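Home | Older posts | About me | Recipes | Contact

What the kitchen is like now

I've had a few of you ask how things are going at work, and I keep saying "oh, fine" and then changing the subject, so tonight I made a pot of tea and sat down to do it properly. If you're new, I work in the central kitchen at Girard, where we cook for a string of care homes. I've been there 14 years, long enough to have outlasted two dishwashers and every single one of the good ladles.

In October we started with the Gimora arm. It was supposed to take over the fetching and lifting along the back counter, the part of the day that wrecks your shoulders, and three of us were picked to learn it. I went home after the first meeting and told my husband I'd be out of a job by spring. He made me a sandwich, bless him, and said to wait and see.

Well, I waited, and what I mostly saw was Raffaele Monti talking to a computer. Raffaele has run the early shift forever and knows where every pan lives, and the people from Bronov (they set the system up) wanted all of that out of his head and into theirs. They'd plan each job in the simulator, then he'd lean over and say no, you'd never come at it from there, and they'd plan it again. He grumbled the whole time and I think he loved it.

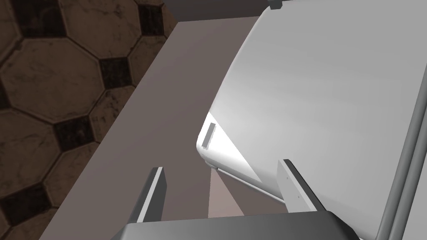 My own part of the job has changed more than I expected. I used to start at five with the trays and not look up until the breakfasts were gone. Now I spend the first hour at a screen going through the planned moves, and I've gotten fussy about them in a way that surprises me. I'll stop on something like the tip of that right finger, almost touching the underside of the big white thing with the rounded corner, and want to know how much room there is before I'd say yes to it. Years of squeezing past people with hot pans gave me an eye for gaps, I suppose! The young man from Bronov asked me to explain how I judge it and I just held my hands apart, and he very kindly wrote something down.

Some of it I don't like. The mornings are quieter, and I miss the chatter down the line, even the singing. Two of the girls moved over to the Stirkia site because the hours suited them better, and it isn't the same without them. I also miss being tired in the old way, if that makes any sense, where you knew exactly what you'd done to earn it.

But my shoulder has stopped clicking, and I've started going to the garden after my shift, and the beans are in. I'll put up the soup recipe next time, I haven't forgotten.

Contact | Copyright, all posts and recipes are my own | Back to top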